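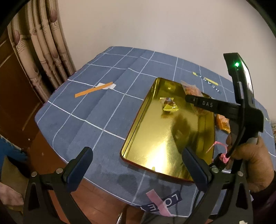
# The Gold Tray

My aunt ran a boarding house in Nundside for most of her life, and when she died she left me two things: a blue checked tablecloth and a tray with a shiny gold inside. Everybody else got furniture. My cousin got the wardrobe (it wouldn't go up her stairs, so I got to store that too).

The tray used to live on the hall table. If you paid your rent on time, there was a candy in it for you. Grown men, big guys off the Grulstead ferry, would come down in their socks at 6 in the morning to check. I was allowed to fill it in the summers I stayed with her, and I took the job very seriously! One candy, way down at the far end, so you had to reach for it. She said people like a thing better if they have to stretch a little.

So in October I put the cloth on my own table, set the tray in the middle and dropped in one candy, gold and brown foil, the crinkly kind. Then I bought orange snack packets too, on account of my upstairs neighbor, who is 10 and has opinions about candy.

She came down after school and stood there looking at it with her coat still on.

"Is that real gold?"

"No."

"How much would it be if it was?"

I said 2,000 dollars, which I made up, and she nodded like she'd been thinking the same.

She didn't take the candy. She bent over and looked at her face in the bottom of the tray, all stretched out, and puffed up her cheeks, and I remembered doing exactly that, with my chin on the hall table and the Momora radio going in the kitchen and my aunt yelling at me to quit breathing on it.

"Who's it for?" she asked.

"Whoever paid the rent."

She thought about that for a good long while. Then she dug around in her coat pocket and put three pennies on the tablecloth, one to a square, and reached way over for the candy.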